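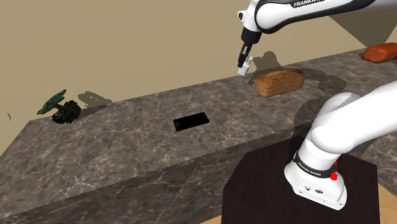 Trindo Community College will open registration next week for an evening certificate in commercial baking, the first new program at its Ogundipe Street campus in 13 years. Classes begin after the spring recess and will be held on weeknights so that people with daytime jobs can attend.

The college announced the program on Thursday, February 23, 2023, after a vote by its board of trustees. The certificate calls for 100 hours of instruction, divided between classroom study and practice in the teaching kitchen. Students will cover yeast doughs, quick breads, food safety, recipe costing and basic bookkeeping. Those who finish may apply their credits toward the two-year culinary degree.

"Employers in the county have asked for this training for a long time," said Chukwuemeka Bassey, dean of workforce programs. "Bakeries open early and need people who can step into a shift with the right habits already in place."

A survey of local food businesses carried out by the college last fall drew replies from 58 owners and managers. Nearly 35 of them said they had left a baking position unfilled during the year. Several also said that new hires often had experience at home but had not worked with large batches or kept production records.

The course will be led by Salim Swai, who managed the bread department at Dikulel Market before joining the faculty. Mr. Swai said the opening weeks will be spent on mixing and fermentation — the stages at which most faults in a finished loaf begin — before students move on to shaping and oven work.

Tuition will be charged at the standard in-county rate. Aprons and hand tools are included in the course fee; students must supply their own closed-toe shoes. A limited number of grants will be offered through the Urnero Fund, which supports adult learners returning to school.

Applicants must be at least 18 years old. No previous kitchen work is required. Forms are available from the admissions office and at the public library on Ogundipe Street.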